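Taming the cords in a small house

I moved into the place on Gravcombe in May with one outlet per wall, and the walls are long. So a lot of my household wisdom, such as it is, has to do with cords. A reader named Donal Mac an tSaoi wrote to ask how I keep mine from turning into a nest behind the TV, and my reply got so long that I'm putting it up for everybody.

Start by unplugging everything. I know, I put it off for ages too! But you can't sort a tangle while it's live, and you'll want to wipe the dust off every plug anyway (dry cloth, no spray). As each cord comes out, wrap a bit of masking tape near the plug and write on it what it belongs to. I used to write on both ends, but the plug end is the one you'll be staring at on your hands and knees in the dark.

While everything is out, run each cord through your fingers from end to end. Nicks, stiff spots, a brown mark near a prong — out it goes. Don't tape it. I once taped a lamp cord and my sister still brings it up at dinner.

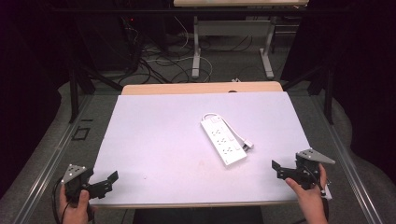 Next, figure out what really needs to stay plugged in. In my living room that came down to the router, the TV and one lamp. The old Stestach speaker and two phone chargers now live in a drawer, and I don't miss them. Space heaters, toasters and anything else that makes heat go straight into the wall at my house, and I never plug one strip into another, however tempting it looks on moving day.

For cords that are too long, I fold them back and forth in loose, flat loops and hold them with a strip of hook-and-loop tape. Zip ties look neat, but then you want to move the lamp six inches and you're hunting for scissors. I bought a roll of 200 precut hook-and-loop strips when we lived over on Gallagher, and I still have 61 left, so one roll goes a long way.

Keep cords out from under rugs, too. They get walked on and you can't see the wear. I run mine along the baseboard with little stick-on clips, one every 13 inches (the width of my hand and a half, so I never have to get up for the tape measure). Wipe the baseboard with rubbing alcohol first and let it dry, or the clips will be on the floor by morning.

Spare cords go in a shoebox, each one coiled inside an empty toilet paper tube with its name on the side. Extension cords are too fat for tubes, so those hang on a hook in the hall closet, next to the broom.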